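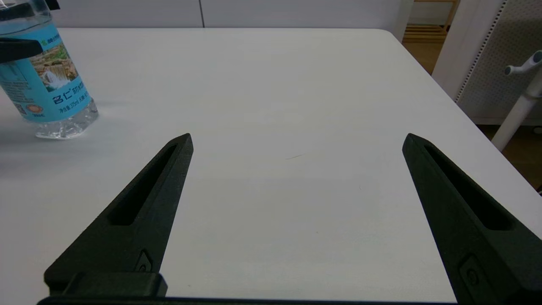

De : Gert Cele
À : liste « Exploitation des cellules de manipulation »
Date : 31/07/2025
Objet : Re : Arrêts en cours d'approche, pince à deux doigts

Mesdames, Messieurs,

Je réponds au message transmis par le site d'Endstead, reproduit ci-dessous, qui a donné lieu à plusieurs demandes de précisions.

> Bonjour à tous,
> Nous constatons depuis le passage à la nouvelle version du contrôleur Rista des fermetures intempestives de la pince pendant la phase d'approche. Sur 298 cycles exécutés, 262 se sont achevés normalement. Pour les autres, les doigts ont reçu l'ordre de se fermer avant la fin de la descente, puis le contrôleur a affiché le code 608. Un opérateur avait la main sur le plateau lors de l'un de ces cycles ; il n'a pas été blessé. Faut-il suspendre les essais ?
> Pour l'équipe d'Endstead

L'analyse des journaux a été confiée au bureau Radebe. Ses premières conclusions mettent en cause l'estimation de distance utilisée pour déclencher la fermeture. Lorsque l'objet présenté est transparent, la mesure peut varier brusquement d'un cycle à l'autre, et la version actuelle du contrôleur accepte une valeur isolée sans la confronter à la précédente. Le code 608 signale l'écart a posteriori ; il n'empêche pas le mouvement. L'hypothèse d'un défaut mécanique des doigts a été examinée puis écartée.

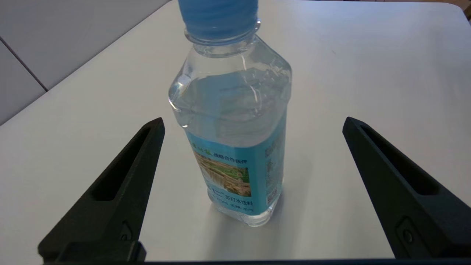 Faut-il suspendre les essais sur les objets transparents ?
Les essais en mode automatique sont suspendus sur tous les sites jusqu'à nouvel avis ; le mode pas à pas, à vitesse réduite, demeure autorisé en présence de deux personnes.

Cette mesure s'applique également aux cellules qui n'ont enregistré aucun code 608. L'absence de code ne constitue pas une garantie, le seuil de signalement ayant été relevé en janvier sans que tous les sites en aient été informés. Nous regrettons ce défaut de communication – il aurait dû faire l'objet d'une note distincte. 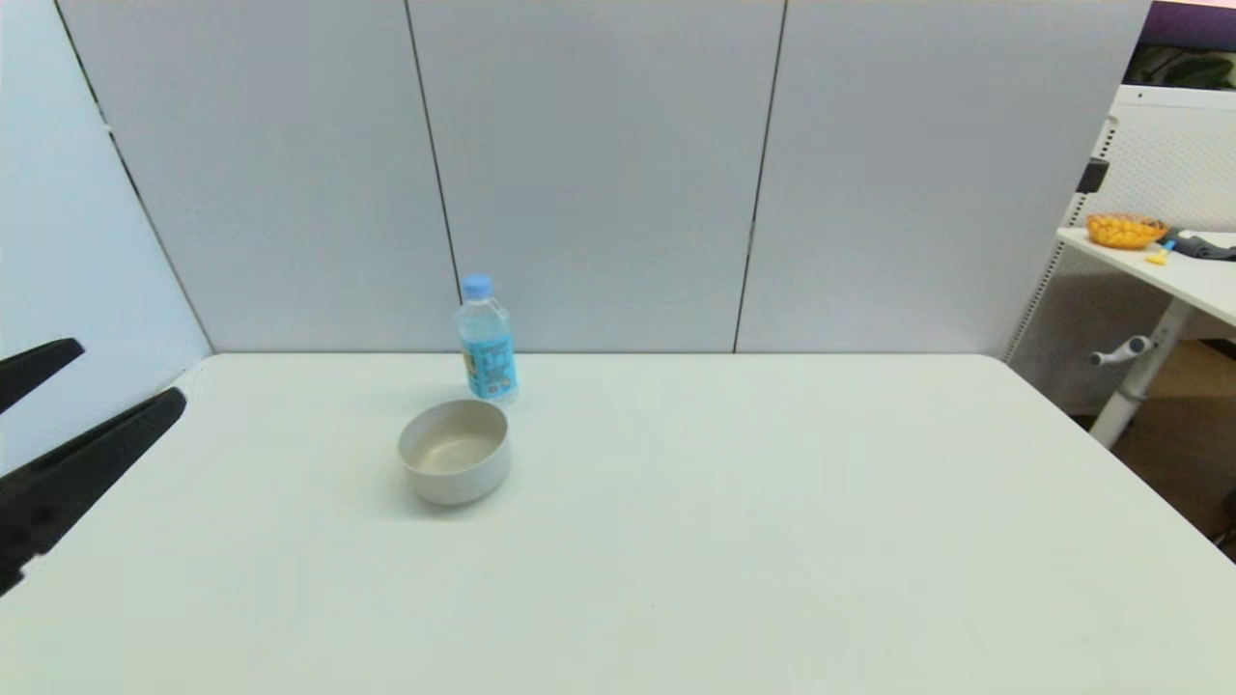
La procédure de reprise sera identique pour l'ensemble des sites. Elle débutera par une vérification de l'arrêt d'urgence, suivie d'une série d'approches à vide, pince ouverte. Viendra ensuite la présentation des objets, d'abord isolément, puis par paires. Une bouteille d'eau placée juste derrière un bol vide, comme sur la table d'essai, correspond au cas que nous souhaitons voir traité en dernier : vu de la tête, le bord du bol recouvre le bas de la bouteille, et la distance à retenir pour l'un ne doit en aucun cas être attribuée à l'autre. Chaque série sera consignée dans le registre Grarnora, y compris lorsqu'elle est interrompue.

Il est rappelé que toute intervention sur le plateau suppose la mise hors énergie préalable de la pince. La simple mise en pause du programme ne suffit pas. Les incidents sans blessure doivent être déclarés dans les mêmes conditions que les autres.

Les responsables de cellule voudront bien me transmettre leurs journaux complets, sans filtrage, ainsi que le numéro de version du contrôleur. Les sites qui ont déjà rétabli l'ancienne version sont priés de l'indiquer – les deux jeux de données ne peuvent être exploités ensemble.

Je vous prie d'agréer, Mesdames, Messieurs, l'expression de mes salutations distinguées.

Gert Cele
Coordination sécurité des cellules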